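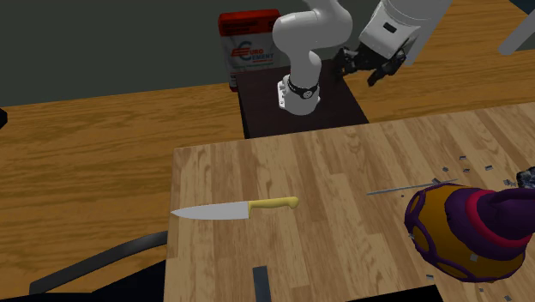
Right, section four, and the bit I get asked about most: setting up your first small batch of cider at home. I'm assuming you've read the section on pressing and you've got juice in a clean bucket with a lid on. Clear yourself a decent stretch of worktop before you start. You'll want the elbow room, trust me!

What you need: a demijohn with bung and airlock, a hydrometer and trial jar, a funnel, a length of siphon tube, no-rinse steriliser and one sachet of cider yeast. I use the Brodov one (the slow strain) but Unathi Potgieter swears by baker's yeast and her cider is perfectly drinkable, so don't fret.

1. Make up the steriliser as it says on the tub and soak everything that will touch the juice. Yes, the bung too.

2. Crush one Campden tablet per gallon between two spoons, stir it into the juice and put the lid back on loosely.

3. Leave it alone for 48 hours somewhere cool.

Note: the packet may tell you a day is plenty. I like the extra time, and my September apples are usually a bit bruised.

4. Fill the trial jar, float the hydrometer and give it a little spin to knock the bubbles off. Write the number down. My Hendton juice is normally 1.050 or so - if yours is under 1.040, have a look at the part on adding sugar before you carry on.

5. Funnel the juice into the demijohn and stop at the shoulder. Not the neck! It froths like mad to begin with and you'll be wiping the wall down.

6. Sprinkle the yeast on top. I don't stir it in, I just let it sit.

7. Fit the bung and half fill the airlock with water.

Caution: never swap the airlock for a screw cap while the cider's still working. The gas has to get out, and glass under pressure is dangerous.

8. Stand the demijohn on a tray, out of direct sun. You should see bubbles within about 2 days. If you don't, move it somewhere warmer and wait another day before buying more yeast.

9. When the bubbling has nearly stopped, siphon the cider into a clean demijohn and leave the sludge behind. Top up with a splash of apple juice so there's hardly any air at the top.

Note: Athina Sarantis wrote to ask whether cloudy cider has gone wrong. Nearly always it hasn't. If it smells of vinegar, though, keep it well away from your other batches and start again with fresh kit.

Bottling is in section five, along with my notes on the Arniritz swing-tops and how many times I've reused the seals.

We use cookies to remember your settings and see which pages get read. Accept all | Manage cookies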